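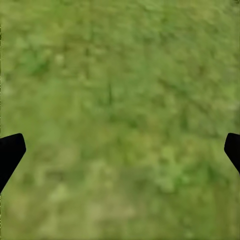
잔디와 마당 관리, 3월에 할 일

우르크사이드 주택단지의 마당 급수가 이번 달 둘째 주부터 다시 시작됩니다. 겨울 동안 잠가 둔 외부 수도는 각 세대에서 직접 열어야 합니다. 계량기함 안쪽의 파란 손잡이를 천천히 돌리고, 호스를 연결하기 전에 물을 잠시 흘려보내 주십시오. 연결부에서 물이 새면 손잡이를 다시 잠그고 관리사무소로 연락하시면 됩니다. 지난겨울에는 요드베리길 쪽 세대에서 동파 신고가 많았습니다. 그쪽에 사시는 분들은 벽을 지나가는 배관도 한번 살펴보시기 바랍니다.

잔디는 아직 깎을 때가 아닙니다. 지금은 갈퀴로 마른 잎과 묵은 풀을 걷어내는 정도면 충분합니다. 비가 온 다음 날에는 갈퀴질을 미루십시오. 땅이 무를 때 밟으면 발자국이 여름까지 남습니다. 첫 예초는 새잎이 고르게 올라온 다음에 하고, 한 번에 잎 길이의 3분의 1 넘게 자르지 않습니다. 날이 무딘 예초기를 쓰면 잎 끝이 찢어져 누렇게 마릅니다. 딕싯 철물점에서 이번 달 말까지 예초기 날을 갈아 줍니다. 맡길 때는 날만 떼어서 가져가시면 되고, 찾는 데 이틀이 걸립니다.

이끼에 대한 문의가 올해도 들어왔습니다. 단지 북쪽 마당은 그늘이 길고 물이 잘 빠지지 않아 이끼가 쉽게 낍니다. 약을 뿌려도 땅이 그대로면 다음 해에 또 생깁니다. 쇠스랑으로 구멍을 내고 굵은 모래를 쓸어 넣는 방법을 먼저 해 보시기 바랍니다. 작년에 이 방법을 쓴 요시다 도모미 씨는 "첫해에는 별 차이가 없다가 가을부터 물이 고이지 않았다"고 전해 왔습니다. 모래는 공구 창고 옆에 쌓아 두었으니 필요한 만큼 가져가시고, 외바퀴 수레는 쓴 뒤에 제자리에 돌려놓아 주십시오.

빈자리에 씨를 덧뿌릴 분은 오미어 혼합 종자를 공동구매로 신청할 수 있습니다. 한 봉지에 300그램이고, 수령은 토요일 오전 관리사무소 앞입니다. 기존 잔디가 난지형인 마당에는 맞지 않습니다. 어떤 잔디인지 모르겠으면 뿌리째 조금 떼어 사무소로 가져오십시오. 씨를 뿌린 자리는 싹이 나올 때까지 마르지 않게 하고, 비료는 두 번째로 깎은 다음에 줍니다. 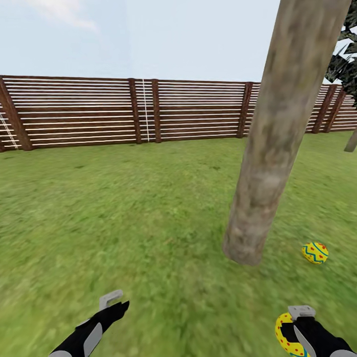 우르크사이드 소식 통권 300호 · 2쪽

울타리와 경계에 관한 안내

마당 울타리의 보수 책임은 입주 안내서에 나온 대로입니다. 도로에 접한 쪽은 단지에서, 이웃 세대와 접한 쪽은 양쪽 세대가 반씩 부담합니다. 나무로 된 울타리는 봄에 기둥 밑을 확인하는 것이 좋습니다. 드라이버 끝으로 눌러 보아 푹 들어가면 속이 썩은 것입니다. 가로로 댄 널은 한 장씩 바꿀 수 있지만 기둥이 썩으면 그 칸을 다 뜯어야 합니다. 흙이나 낙엽이 널 아래에 닿아 있으면 긁어내 주십시오.

칠은 낮 기온이 충분히 오른 4월 중순 이후에 합니다. 색을 바꾸려면 옆집 동의가 필요하고, 신청서는 사무소에 있습니다. 같은 색으로 덧칠하는 경우에는 신청하지 않아도 됩니다.

큰 나무의 가지치기는 새 둥지 문제로 3월부터 8월까지 받지 않습니다. 부러져서 매달린 가지처럼 위험한 경우는 예외이며, 시설 담당 조마르 마날로 씨가 먼저 현장을 봅니다. 옆집 나뭇가지가 넘어왔더라도 임의로 자르지 말고 연락을 주십시오. 작년에 이 일로 두 집이 오래 다툰 적이 있습니다.

예초기와 송풍기는 평일 오전 9시부터 오후 6시까지, 일요일에는 쓰지 않습니다. 깎은 풀은 종이 자루에 담아 월요일 아침에 내놓으시고, 비닐봉지에 담은 것은 수거하지 않습니다. 종이 자루는 사무소에서 한 묶음에 2000원에 판매합니다.

공동 퇴비장은 지난주부터 열려 있습니다. 잔디 풀만 두껍게 쌓으면 냄새가 나므로 마른 잎과 섞어 주십시오. 고양이 모래와 음식물은 넣을 수 없습니다. 완성된 퇴비는 5월에 나누어 드리며, 날짜는 다음 호에 싣겠습니다.

문의: 관리사무소 내선 1410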